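The Audit You Aren't Allowed to Read

Ask Inport what it does with the location records it buys from phone apps and you get a 31-page transparency report. I read it twice. It has a chapter on values and a chart with no numbers on the axis. What it lacks is any list of the agencies that pay for access.

The company says that doesn't matter, because an outside firm called Vurkex looked over the whole program in October and found "no material concerns." Fine. So where is the audit? Customers can see a two-page summary if they sign a nondisclosure agreement. Everybody else gets the sentence I just quoted.

I've covered this business long enough to be wary of the word "anonymized," and Inport leans on it hard. Names are removed, we're told, and each phone gets a random ID. But a phone that spends every night at one house and every workday at one office doesn't need a name attached. Anybody with a property database can finish the job before lunch.

Then there's the warrant question. Hashmi, the reseller that handles most of the police contracts, says its customers are only buying what any advertiser could buy. That is true, and it's also the complaint. A department that would have to convince a judge before going to a phone carrier can skip the judge and send a purchase order – 400 lookups a month on the basic plan.

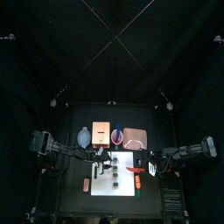 Pilus, the trade group, wants a voluntary code. Members would promise to "consider necessity" before each sale. I asked who checks, and what happens to a member who considers necessity for half a second and sells anyway. The reply thanked me for my interest and sent a link to the same 31 pages.

A bill that would require a warrant for these purchases has been sitting in the statehouse for two sessions. Inport says it supports the goals of the bill. It hasn't said it supports the bill.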